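Notes from the Sewing Room: On Finally Washing the Good Fabric

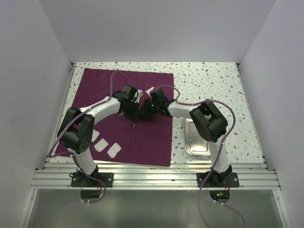

Purple cloth on a speckled white tabletop.

I have been sewing for longer than I'd like to admit, and for most of that time I was a person who did not prewash. I'd get home from Masri with my bag, clear the table and start cutting before I had my coat off. Washing seemed like a chore invented by people with more patience than me.

Then last May I made my sister-in-law a set of napkins and a runner for her new place in Illbridge. Dark red cotton, mitered corners, the works. She washed them after the first dinner and the runner came back so short it looked like a scarf for a cat! She was very nice about it. She also put the napkins in with a white shirt belonging to her husband, and he was a bit less nice about it.

So I've reformed, and since three of you wrote in after the last newsletter asking how to deal with strong colors, I thought I'd tell you what I do now.

First, I zigzag the cut ends before anything goes near the washer. Mireille Aoun taught me that one (she runs the Tuesday-free, drop-in-whenever table at the back of Masri, and if you haven't been, go). Without it you pull out a big nest of threads and lose a couple of inches you paid for. Then it goes in by itself, cold, with a small amount of plain detergent. No softener. If I'm making something that will end up in a hot wash later, like napkins, I wash the fabric hot too and let it shrink now while it's still my problem.

For purples, reds and navy I do a bleed test beforehand. Wet a corner, press it hard into a scrap of white cotton and leave the two together while you eat lunch. If the white scrap has picked up color, wash the yardage again and test again. I had a plum linen that took 3 rounds. Hemi Grimshaw swears by a vinegar soak, and we've gone back and forth about it in the shop more than once. I tried it on half a yard and couldn't see any difference, but Hemi has made far more quilts than I have, so do what you like.

Drying is where I still get lazy. Line drying keeps the grain straighter, but in February in my apartment that means a damp sheet of cotton over the shower rail for two days. I tumble it on low, take it out a touch damp and press it right away – and I do mean press, up and down, no dragging the iron along or you'll stretch it crooked.

One more thing, for anyone who buys ahead. Pin a little square of paper to each piece once it's washed, with the date and the length you have left. My shelf was a mystery for years and I've washed some pieces twice just to be safe.

Elaine Camargo is collecting cotton scraps for the lap quilts again, anything bigger than your hand. Washed, please! She'll take them at the counter at Masri any afternoon.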